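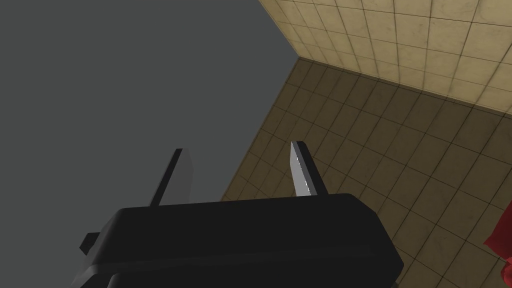

Visit to the Marras tile works, Lasville

Members of the Kenis Housing Association visited the Marras works in October at the invitation of the production manager, Natalina Orlandini. The purpose was to review floor tiles proposed for the refurbishment of Farkberg House, where 517 square metres of corridor are to be relaid.

The party was received at 10 a.m. and taken first to the clay store. Material is delivered by rail, ground on site and left to stand before pressing. The kiln hall followed. Firing takes up to 22 hours, depending on the thickness of the tile.
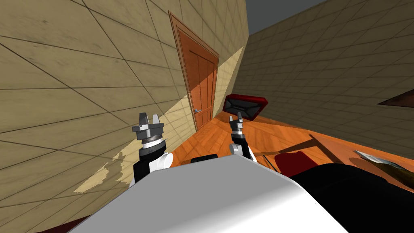

Interior view, Lasville.

Questions were put on slip resistance and on the supply of matching pieces for later repairs. Ms Orlandini confirmed that each shade is kept in production for 20 years and that small orders are accepted.
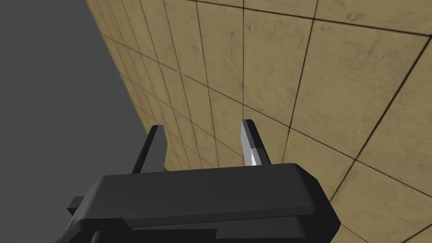 Samples in two finishes were requested for trial in the east entrance. The association will report on their wear in the spring, before any order is placed. Thanks are due to the staff of the kiln hall, who gave up part of their lunch break.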